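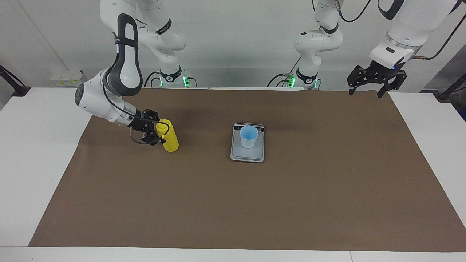

A yellow plastic bottle in a two-fingered gripper.

The Trouble With Yellow

Color is the last thing most people think about when a plastic bottle goes in the bin, and it is the first thing a reprocessor asks about when a bale comes up for sale. Clear material can be turned into almost anything. Natural, the milky uncolored grade used for milk jugs, sells nearly as well. Everything else is graded as mixed color, and mixed color melts down to a gray-green or brown that has to be tinted black before most buyers will look at it.

Yellow sits in an awkward place on that list. There is enough of it on store shelves to show up in every load, mostly as detergent, motor oil and mustard, but seldom enough to justify a bale of its own. At the Tunmont plant, where Danica Nedeljković runs materials testing, it goes in with the reds and oranges as a "warm" fraction. The plant began pulling that fraction in September as a trial and has kept it going.

"The price is better than mixed color and worse than natural," Nedeljković says. "The question is always whether the gap pays for the labor."

The pigment itself is part of the difficulty. Older yellows for plastics relied on lead chromate or cadmium compounds, which were bright, cheap and stable at molding temperatures. Packaging has largely moved to organic pigments, and these behave differently under repeated heating. Each pass through an extruder can shift the shade, usually toward brown, and the amount of shift depends on the pigment family, the melt temperature and how long the material stays in the barrel. Two bottles that look identical on the shelf may come out of the extruder as two different colors.

Michalis Pappas, a compounder at Baltbridge, tests incoming flake by pressing a small plaque from each lot and reading it with a spectrophotometer. He keeps 192 of these plaques in a steel cabinet, filed by lot number. The oldest have dulled at the edges. He blends lots against one another to reach a target shade, then corrects the remainder with fresh colorant.

"If I can get within range by blending, the colorant cost is small," he says. "If one lot is far off, I am paying to cover it up, and then I might as well have bought mixed."

Resin type complicates the sums. A yellow bottle may be polyethylene or PET, and its cap is commonly polypropylene. Labels and sleeves add inks and adhesives. A wash line takes off most of the paper and glue, and a float tank separates PET, which sinks, from the lighter plastics, which do not. Polypropylene floats along with polyethylene, so cap fragments stay in the flake unless they are removed by a separate sort.

Giorgia Ferri, who buys resin for the garden products maker Zabala, accepts up to 3 percent polypropylene in a warm-fraction lot. Her main use is watering cans. The walls are thick, the shade tolerance is wide, and a slight speckle does not bother customers - some retailers have asked for more of it. Thin-walled parts are another matter, and for those she still buys virgin resin.

Her next order is for terra-cotta planters, a shade that hides the brown shift almost completely. Pappas has the first plaques pressed and is waiting on her approval before he runs the lot.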